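Zorken Marketplace: Seller FAQ on Returns and Labels

Answers for shops selling through Zorken with stock held at the Todmont depot. Last changed September 26, 2023.

How long does a buyer have to open a return?

The window is set per listing. The lowest value the form accepts is 6 days after delivery.

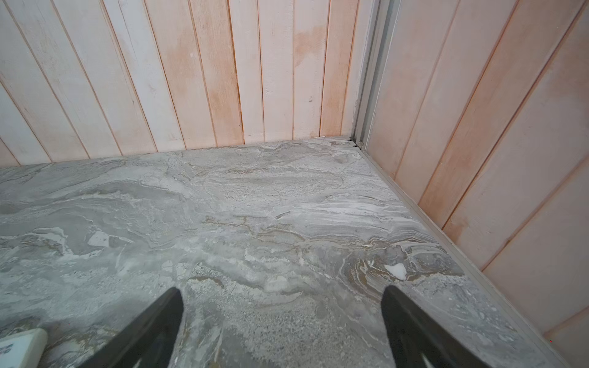
Who pays the return postage?

The seller pays if the item is faulty or wrong. In all other cases the buyer pays, and the label cost is taken from the refund.

Can I print return labels in bulk?

Yes. Open Orders, tick the rows and choose Print labels. One batch holds up to 300 labels. Larger batches are rejected with error 110, and no labels are charged.
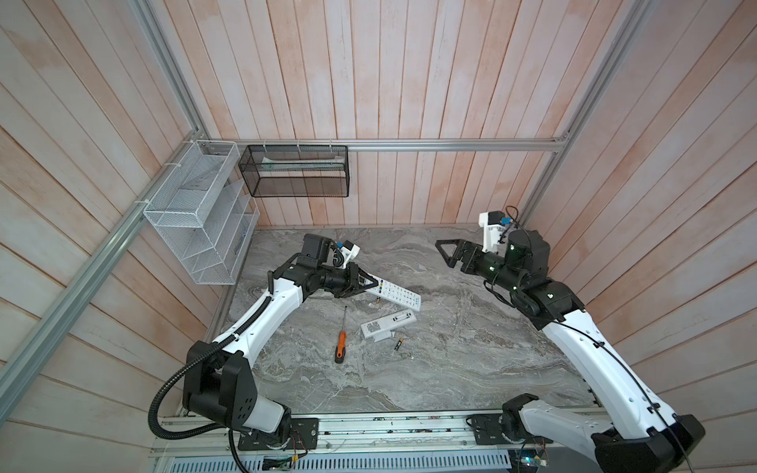
Nithin Bhat writes: I got error 110 on a batch well under the limit. Two of the orders had been cancelled after I ticked them. Once I cleared those rows the batch went through. It would help if the message gave the order numbers.

Reply from Malathi Chettiar, seller support: Cancelled rows do raise the same code. Refresh the list before printing.

When is the refund sent?

Refunds go out 3 working days after the parcel is scanned in at Todmont. Sellers on the Salian plan may release them sooner by hand.

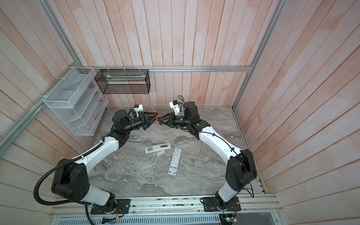
Fees and Statements

Is the selling fee given back on a return?

The fee is credited in full if the whole order is returned. For a part return it is credited by item price, before postage.

Where does the credit show?

It is listed on the next statement under Adjustments. Statements made with the Gasitz export tool leave this line out unless "Include credits" is switched on. 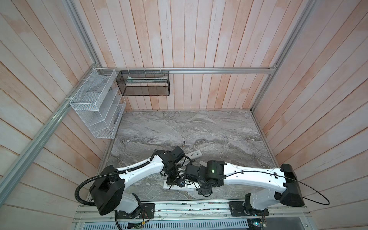 Page 3 of 6

Can a closed return be opened again?

Only by seller support. Quote the return number and the statement on which the credit appears.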